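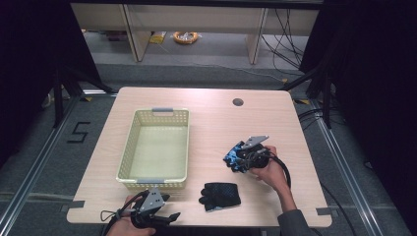
Review: Skoltwood Folding Prayer Bench, Standard Height

Equipment Notes, Nevura Retreat House
Posted Thu 28 March

The Skoltwood bench is a low kneeling seat of the kind used for silent prayer and meditation. It is made by Cadwaladr, whose fixed bench has been in use in our chapel for several years. The folding model was introduced in November. This review covers the standard height with the flat seat pad. The tall version was not available to us and is not discussed.

Nevura Retreat House purchased the bench at the regular price. The manufacturer did not see this text before it was posted.

Construction and weight

The bench consists of a sloped seat and two legs joined to it by long hinges. When folded, the legs lie flat against the underside of the seat and are held by small magnets. On our kitchen scale the bench weighed 1409 grams without its pad. This is light enough to carry in a shoulder bag but heavier than the printed leaflet led us to expect.

The finish is smooth and the edges are well rounded. The underside had one rough patch near a hinge, which was corrected with fine sandpaper. The hinges were stiff on arrival and loosened with use. They do not squeak, and in a room kept in silence this matters a great deal. The magnets, however, close with a sharp click. Guests who fold the bench before the final bell will be heard by everyone present. Our practice is now to ask that benches remain open until the room has emptied.

Use in prayer

The bench was placed in the small chapel for the full length of the winter retreat. It was used at morning silence, at the midday office and for the long evening sit. Guests came from several Christian traditions, and some had experience of Zen or Vipassana practice. They were invited to leave written remarks.

Those already used to kneeling were generally satisfied. The slope of the seat tips the pelvis slightly forward, so that the back stays upright with little effort, and the knees carry less of the body's weight than they do on a cushion. Several guests reported that they could remain still through the whole evening sit for the first time.

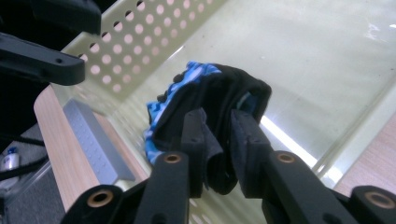
Guests with long thighs were less comfortable. The standard height leaves them low to the floor, and numbness in the feet was mentioned often enough that we now keep a folded blanket beside the bench. A blanket placed over the pad raises the seat and solves most of the difficulty, although it tends to slide forward on the slope. Anyone with an existing knee complaint should use a chair. No bench will change this, and there is no spiritual merit in pain that could be avoided.

The legs are set close together. A person kneels with the lower legs passing outside them, and this takes some practice when wearing a habit or a long skirt. One sister found it simpler to lower the bench into place behind her after kneeling down. We have adopted her method in our instructions to new guests.

Comparison with the Trikedeck cushion

Our chapel also holds a set of Trikedeck round cushions, and the question of which to buy is raised regularly by visiting groups. The cushion is softer, quieter and better suited to sitting cross-legged. It also loses its shape and must be refilled. The bench keeps the same height from one year to the next and can be wiped clean between guests. For a house that receives many people for short stays, the bench is the easier item to maintain. For private use at home, either will serve, and a person who already prays well on a cushion has no need to replace it.

The pad

The pad is the weakest part of the set. It attaches with short ties that come undone when the bench is folded, and the filling had become thin at the center by the end of the retreat. The cover can be removed for washing. Ours shrank a little and is now difficult to close. We recommend washing it in cold water and drying it flat, although the leaflet permits a dryer.
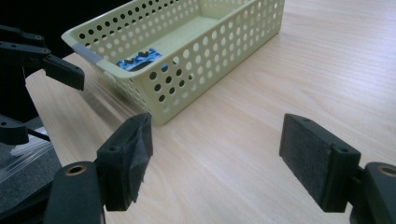
Basket on a light wood-grain table.

Recommendation

The Skoltwood folding bench is recommended for retreat houses, parish prayer groups and individuals who travel to places of prayer. It is steady, compact and well made apart from the pad. Houses that do not need to store or carry their benches should consider the fixed Cadwaladr model, which has no hinges to maintain and makes no sound when it is put away.

Guests of Nevura Retreat House may try the bench before making a purchase. It is kept in the small chapel, to the left of the door, and should be returned there after use.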